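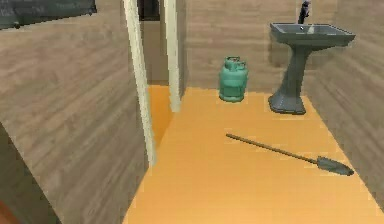

Simulated room with a gas cylinder, a pedestal sink and a mop on the floor. Rendering: Rivera

LINDHAM, January 2, 2025 – Rivera has published a set of working rules for testing household and janitorial robots in simulated rooms before the machines are allowed into occupied buildings. The rules, titled the Rarkdale Practice, cover how a test room is laid out, what has to be recorded during a run, and when a robot must stop and wait for a person.

The document is free to download and may be used by any developer, building operator or test lab. It does not replace existing safety standards or local law. A robot that passes the simulated tests still has to go through physical testing on site.

Rivera wrote the first draft for its own use at its Lindham office. Before that, each project team kept its own test rooms and its own idea of what counted as a pass. Results from one team could not be compared with results from another, and building operators who asked for test records received them in different formats.

Under the new rules, a cleaning or tidying robot completes 200 simulated runs before a physical trial is scheduled. The runs are divided among 8 room layouts. At least two of the layouts must include an item the robot is not permitted to move, such as a gas cylinder, placed in the same room as items it may pick up, such as a mop.

Restricted items are listed by type in the test plan. During a run the robot must keep the set clearance from each of them, and any contact counts as a failed run even if the task itself is finished. The clearance is measured from the outermost point of the robot, including anything it is carrying. Long-handled tools get a section of their own, as the far end of a handle can swing well outside the path planned for the arm.

Doorways are also covered. An open doorway must be treated as a place where a person may enter at any time, and the robot may not leave a tool lying across it. If a robot drops an item and cannot recover it after two attempts, it must stop, report the position of the item and wait for instructions.

The practice does not require detailed graphics. Wall and floor textures may be simple, provided that the size, weight and position of each object are correct and are written down. Lighting has to be varied between runs. Test rooms may not be changed after a series has started, and a series with a changed room must be run again from the first run.

Records are kept for six years. Each record includes the software version, the room layout, the starting position of every object, and the full list of failed runs with the reason for each failure. Summary scores may be published only together with the number of failed runs.

Zurell, which operates serviced office buildings, used the draft during a trial period and will ask its robot suppliers for records in this format when contracts come up for renewal. Comments from the trial led to a shorter reporting form and a clearer definition of contact.

Rivera will accept written comments on the published version through its website. A revised edition is planned for December. The text of the practice, the blank reporting form and the 8 room layouts are available from the same page.

About Rivera
Rivera develops simulation and test software for service robots used in homes, offices and public buildings. The company is based in Lindham.

Media contact
Rivera Press Office, Lindham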